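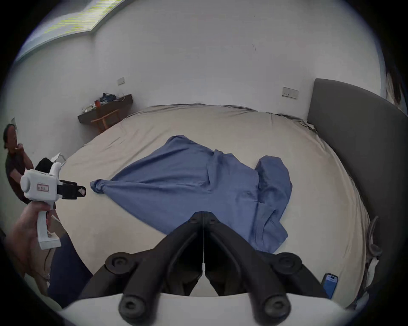 Which fingers should we keep for cloth, the long ones or the short ones? The short ones, at least until the new pads come.

I wrote that in the log at lunch and Bereket wanted to know how I got there, so I am putting the longer version in here while I remember it.

We had two finger sets to compare, the Fadano, which is long and fairly stiff, and the Ponelero, which is shorter with a softer tip. Lemlem set the rules last week. Pick up the cloth from wherever it lies, lift it clear of the bed, hold it while she counts to 9, put it down. 40 tries for each set, swapping over halfway so that tired hands don't spoil one set more than the other. I did the first half with the Fadano and Chibuzor did the second.

The Fadano reaches under a fold well. Its trouble is with flat cloth. The tips skate over the top and close on nothing, and you only notice when you lift. On a knot or a thick bunch it is fine, but so is everything. It dropped 3 during the count, all of them thin edges.

The Ponelero is slower to line up because you have to come in lower, and my wrist was sore by the end. It takes a flat edge much better if you press down a little before squeezing. It did catch the fitted sheet along with the cloth more than once – I marked those as failures, Chibuzor would have let them pass. We argued about it and left them as failures. Abrehet can decide when she reads the sheet.

The trigger spring matters more than I expected. With the stiff one I was closing late every time. We changed to the lighter spring after tea and the short fingers felt like a different tool, so strictly speaking the morning's numbers should be done again. I have told Lemlem. She was not pleased but she agreed.

The cameras gave no trouble today. One cable worked loose and I lost 30 minutes finding out which. Need to put tape on both ends.

Etenesh rang at four to say the new pads are held up until March. She asked if we could try glove rubber cut to size in the meantime. I said yes, though I don't like the glue we have.

Tomorrow: light spring from the start, short fingers first, then a towel if there is time. Ask Bereket for the small screwdriver back.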